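Katgate Table Pads and Seat Cushions

About us

Katgate makes padded mats and square cushions for tables, benches and seats. The business began as a re-covering service for cafe seating and moved into its own products when customers kept asking for a pad that would lie flat on a hard tabletop and still be soft enough to sit on. We now cut, sew, fill and check everything under one roof. We sell to cafes, schools, aged care homes and private customers.

The company is owned and run by Orsolya Antal, who looks after design and cutting. Hanna Polishchuk is in charge of filling, checking and dispatch.

What we make

There are two product lines.

Minetti is the flat line. It covers table mats and bench pads with a thin fill, a firm edge and a non-slip backing. Minetti pads are stitched through at the corners to stop the fill from moving in the wash.

Sangkhawat is the thicker line. It covers seat and floor cushions with a removable cover and a zip along the rear seam. The inner is sewn shut and can be replaced without buying a new cover.

Both lines are offered in square and oblong shapes, and both can be made to order. Made-to-order work is priced by area. Please send finished measurements, taken along the edges with the old pad lying flat. Do not allow extra for seams; we add this ourselves.

Cloth and fill

Most of our covers are made from textured cloth. A raised pattern hides small marks better than a plain weave and keeps its look for longer under cups, plates and elbows. Cloth is bought by the roll and each roll is given a number on arrival. The number is written on the care label of every item cut from that roll, so that a customer who needs a matching piece can quote it. Colour varies slightly between rolls. We will not mix rolls within an order unless the customer has agreed to it in writing.

Fill is weighed for each item before it goes in. The weight is set by the size and the line, and it is printed on the job card. An item outside its range is opened and refilled.

Covers are washed at 40 degrees or below and dried flat. Tumble drying will shrink the backing on Minetti pads and is not covered by the warranty.

How items are checked

Checking is done on white tables under the ceiling lights. White shows loose threads and stray fibre at once, and a plain surface makes an uneven edge easier to see. Each item is laid out square, smoothed from the centre outward and left to settle. The checker then looks at four things: the corners, the edge, the lie of the pattern and the surface.

The surface check uses an ordinary paper cup, turned upside down and stood on its rim. On an even fill the cup stands level. Over a lump or a hollow it leans, and the lean can be judged by eye from across the table. The cup is moved to different spots on larger items. A second cup may be stood on the bare table for comparison. The method is a simple one and has been in use here since the first Minetti pads were made. Weighted gauges were tried for a season and left marks in the softer fills.

Items that fail go back to filling with a note of the spot. Items that pass are brushed, folded once or left flat according to size, and packed in paper.

Figures

Sizes kept in stock: 51
Made-to-order jobs completed last year: 797
Smallest trade order, in pieces: 80
Items checked before dispatch: 100 per cent

Repairs and spare parts

We repair our own products and no others. Covers, inners and zips can be ordered separately. Zips and thread are bought from Zedel, and we keep the older colours for customers with early cushions. Please wash an item before sending it in. Repairs are not taken in February, when the workroom is closed for stocktake and machine servicing.

Visits

The workroom is open to trade customers by appointment from 9 am to 3 pm. Cloth samples can be looked at on site or sent by post. Samples are free to keep.

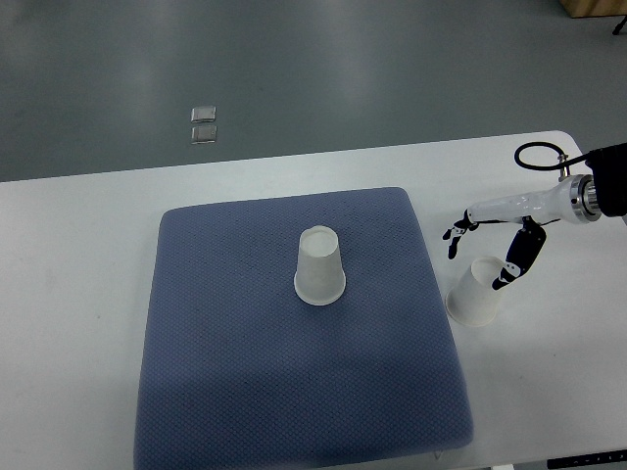
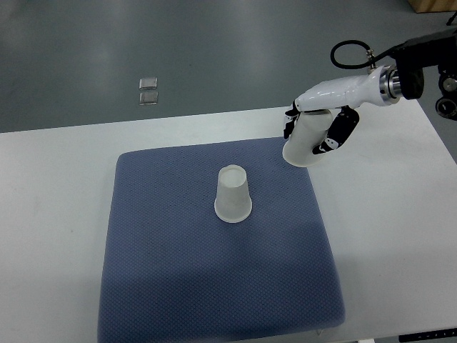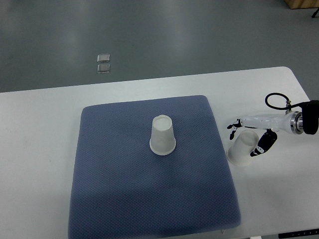
Blue-grey with diamond texture, on a white table, with an upturned paper cup on the surface.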